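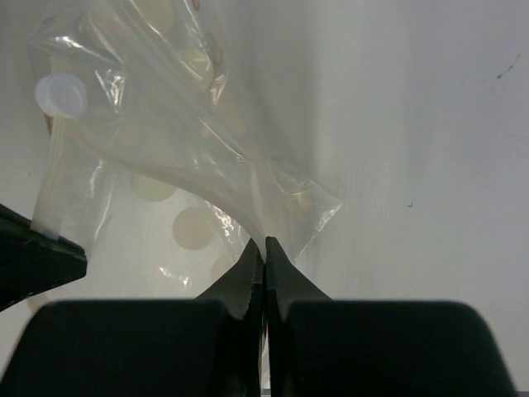 Yee-man Chuang 看完初稿后回信说，购物袋的钱如果并进“食品”，每周的伙食费就没法跟超市小票对上，最好单独成一类，哪怕一笔只有几角。这个意见采纳了，见下文 `bag_fee` 一类。她另外问到退款为什么不写成负数，答复放在“金额”一节。

# Kakeo 家用账本数据

Kakeo 是一份家庭日常开支流水，由 5 户人家连续 28 周手工记账后整理而成，共 1343 条记录，分入 20 个类别。当前版本整理完毕于 2021年1月18日。数据以 CSV 发布，编码为 UTF-8，不带 BOM。

做这份数据的起因是几家人一起讨论记账口径，发现大家对“一笔开支”的理解差得很远。有人按小票记，有人按商品记，有人月底凭印象补一个总数。现有的公开数据多半是统计汇总，看不到单笔，也看不到记账的人当时写了什么备注。Kakeo 保留了单笔和备注，代价是规模很小。

## 文件

```
kakeo/
 README.md
 entries.csv 流水主表
 categories.csv 类别对照表
 households.csv 各户基本情况
 corrections.csv 整理时改动过的记录
 notes/
 rules.md 记账规则原文
 disputes.md 归类有争议的条目
```

`entries.csv` 是主表，其他文件靠 `entry_id`、`category` 或 `household` 与它连接。`corrections.csv` 里既有改动前的值，也有改动后的值，想还原成原始账本的话，用前者覆盖主表里的对应字段即可。

## 主表字段

| 字段 | 类型 | 说明 |
|---|---|---|
| `entry_id` | 字符串 | 户代号加流水号，全表唯一 |
| `household` | 字符串 | 户代号，A 到 E |
| `week` | 整数 | 第几周，从 1 开始 |
| `amount` | 小数 | 实付金额，单位为元 |
| `direction` | 字符串 | `out` 为支出，`back` 为退款或返还 |
| `category` | 字符串 | 类别代码，见对照表 |
| `payee` | 字符串 | 收款方，经过归并 |
| `method` | 字符串 | `cash`、`card`、`mobile`、`other` |
| `split_from` | 字符串 | 若由一张小票拆出，填小票编号 |
| `memo` | 字符串 | 记账人备注，可为空 |

只给周次，不给具体日期。参与的几家都同意公开到周为止，精确到天的版本没有保留。同一周内各条记录的顺序就是账本上的书写顺序，和实际付款的先后不一定一致。

## 金额

`amount` 一律为正数，方向看 `direction`。Yee-man Chuang 认为写成负数求和更方便，这一点没有改。纸质账本上有两户习惯用负号表示“欠着没付”，另有一户用括号表示退款，录入时负号混进来很难查。拆成两个字段以后，至少一眼能看出哪些是退款。

求一户的净支出：

```python
import pandas as pd

df = pd.read_csv("entries.csv", dtype={"entry_id": str, "split_from": str})
sign = df["direction"].map({"out": 1, "back": -1})
df["net"] = df["amount"] * sign
print(df.groupby("household")["net"].sum())
```

优惠券、满减和会员折扣都已经扣掉，`amount` 是实际付出去的钱。用积分抵扣的部分不算支出，备注里通常会写“积分”二字。储值卡按消费时记，充值时不记。这条规则是从第 3 周开始执行的，前两周里有充值记录的已经改成了消费记录，改不回来的（卡里的钱不知道花在哪里）归入 `unsorted`。

## 类别

共 20 类，代码和说明如下。

| 代码 | 内容 |
|---|---|
| `staple` | 米、面、杂粮 |
| `fresh` | 蔬菜、水果、豆制品 |
| `meat` | 肉、蛋、水产 |
| `dairy` | 奶及奶制品 |
| `pantry` | 油盐酱醋、干货、罐头 |
| `snack` | 零食、饮料 |
| `eatout` | 在外用餐、外卖 |
| `bag_fee` | 购物袋 |
| `clean` | 清洁用品、纸品 |
| `care` | 洗护、理发 |
| `cloth` | 衣物、鞋、缝补 |
| `utility` | 水、电、燃气 |
| `comm` | 电话、网络 |
| `transit` | 公交、打车、加油、停车 |
| `home` | 小家电、厨具、维修 |
| `school` | 书本、文具、课外班 |
| `health` | 挂号、药品、体检 |
| `gift` | 红包、礼品、捐款 |
| `leisure` | 影票、订阅、门票 |
| `unsorted` | 无法归类 |

房租、房贷、保险和税不收。原因很简单，有的家庭不愿意公开，只收一部分又容易让人误读总额。`households.csv` 里有一列 `housing`，只写“自有”或“租住”。

### 购物袋

购物袋单列之后，超市小票能逐行对上了。归入 `bag_fee` 的只有结账时另外付钱的袋子，成卷买来的保鲜袋和垃圾袋属于 `clean`。菜摊免费给的袋子不产生记录。D 户的记账人有一段时间把买菜的零头抹掉，袋子钱也一起抹了，所以 D 户这一类偏少，不宜拿来跟别家比较用袋习惯。

外卖平台收的打包费不进 `bag_fee`，跟餐费合在 `eatout` 里。平台账单有时列出打包费，有时不列，分开记反而不统一。

### 几处容易混淆的地方

- 酸奶归 `dairy`，含乳饮料归 `snack`。以记账人的写法为准，没有去查商品标签。
- 速冻饺子归 `staple`，现包的饺子按原料分开。
- 宠物用品没有单独的类别，猫粮和猫砂都在 `home`，备注里写了“猫”。
- 药店里买的牙膏归 `care`。
- 给老人的生活费归 `gift`。B 户对此有保留意见，原话收在 `notes/disputes.md`。
- 打印费看用途，孩子作业用的归 `school`，其余归 `unsorted`。

## 收款方

`payee` 做过归并。账本上同一家店常有几种写法，有人写全名，有人写“楼下”，有人只画一个记号。归并时由记账人本人确认，确认不了的保留原文。

个体摊主的姓名全部换成了摊位类型，例如“菜摊”“修鞋”。商店名称保留了三个：Kindo、Nevent 和 Woldegiorgis，店方知情并同意。Kindo 是社区超市，A、B、C 三户常去；Nevent 主要卖日用百货；Woldegiorgis 是一家卖咖啡和香料的小店，只在 E 户的账上出现。其余商店以 `shop_` 加编号代替，编号在全表内一致，可以用来看一户人家是否换了常去的店。

Kindo 的小票把称重商品和计件商品分开打印，两段各有小计。录入时如果只看小计会重复计算，第一稿里就有这个错误，后来按小票编号逐张核对过。改动都在 `corrections.csv`，`reason` 列写作 `double_subtotal`。

## 记账方式

三户用纸质本子，两户用电子表格。开始之前各家拿到同一份规则（`notes/rules.md`），篇幅一页，内容是什么该记、什么不该记、一张小票怎么拆。没有规定必须当天记。A 户和 C 户基本当天写完，B 户隔几天补一次，D 户习惯在周末一起补，E 户的做法中途变过。

补记的影响主要在小额现金。早餐摊、停车、自动售货机这类支出，当天不写很容易漏。手机支付有流水可查，漏记少一些。因此比较各户的 `cash` 占比时要小心，占比低可能是用得少，也可能是忘了写。

纸质账本由 Ansel Van Dusen 录入，Yee-man Chuang 复核。复核采用重新录一遍再比对的办法，两遍不一致的条目翻回原本裁定。字迹实在认不出的，问记账人；记账人也认不出的，`memo` 里写“原文不清”，金额能认出来就保留金额。

整理期间没有用自动分类。早先试过按关键词归类，“牛奶沐浴露”进了 `dairy`，“书包”进了 `bag_fee`，改起来比手工分还慢，就放弃了。

## 拆分

一张小票上有多类商品时，拆成多条，`split_from` 填同一个小票编号。整单优惠按金额比例摊到各条，四舍五入到分，差额放在金额最大的一条上。所以单条金额可能跟货架标价不同，这是正常的。

并不是所有混合小票都拆了。记账人只写了总数、小票又没留下来的，按主要商品归类，备注里有“混”字。需要严格按类别统计的话，建议先把这部分筛掉看看结果变化多大：

```python
mixed = df["memo"].fillna("").str.contains("混")
print(df[mixed].groupby("category")["net"].sum())
```

## 已知问题

1. D 户有一周全家外出，只有交通和餐饮记录，其他类别为空。空不代表漏记。
2. E 户在 3 月换过记账人，前后备注的风格差别明显，前一位写得详细，后一位常常只写店名。
3. 水电燃气的缴费周期各家不同，有按月的，有隔月的。按周画图会出现很高的尖峰，做平均时应当把周期考虑进去。
4. B 户的 `transit` 里混有可报销的差旅，报销款到账后记作 `back`，两者往往隔了好几周。
5. `method` 为 `other` 的多数是家人代付，当时没有问清楚用什么付的。
6. 备注里有方言写法和自造的简称，没有改成规范写法。常见的几个列在 `rules.md` 末尾。

## 适合与不适合的用途

适合用来教记账和数据清洗，练习连接表、处理退款和拆单，或者讨论分类口径。几位老师拿初稿上过课，反馈说学生对“饺子算什么”争论得最久。

不适合用来推断居民消费水平。五户人家彼此认识，住得也近，收入和作息都相似，没有任何抽样。也请不要拿它训练给个人打信用分一类的模型，参与的家庭在同意书里明确排除了这种用途。

## 隐私

户代号跟真实家庭的对应关系不在仓库里，纸质账本已经还给各家。备注中的人名换成了称谓，例如“姐”“邻居”。医疗类的备注一律清空，只留金额和类别。学校名、药品名、住址和车牌都已删去。

户内人数给的是区间，没有年龄。如果在备注里看到能认出某个人的内容，请不要公开贴出，直接写信给维护者，我们会先撤下对应条目再处理。

参与家庭可以随时要求撤回自己的数据。撤回后会发布新版本，旧版本下架，`entry_id` 不会重新分配给别的记录，所以以后看到流水号中间有空缺，不必当作错误上报。

## 修改与反馈

发现归类不一致，请附上 `entry_id` 和建议的类别。单纯觉得某类该拆细的，先看看 `disputes.md` 里有没有讨论过，宠物用品和老人生活费两项已经讨论过多次，目前不打算改。

提交修改时不要直接动 `entries.csv` 里的原值，先在 `corrections.csv` 加一行，写明改动前后的值和理由，复核通过以后再由维护者合并到主表。用电子表格软件打开过的文件请检查 `entry_id`，有的软件会自作主张把它改成日期或者科学计数。换行符统一用 LF。

## 许可与引用

数据可用于教学和非商业研究，转载需保留本说明和“隐私”一节。代码片段随意使用。引用时写数据名称 Kakeo、版本和两位维护者的名字：Ansel Van Dusen、Yee-man Chuang。

`notes/rules.md` 单独使用不受以上限制，可以直接打印给别的家庭。打印前记得把末尾的简称表换成自己家的。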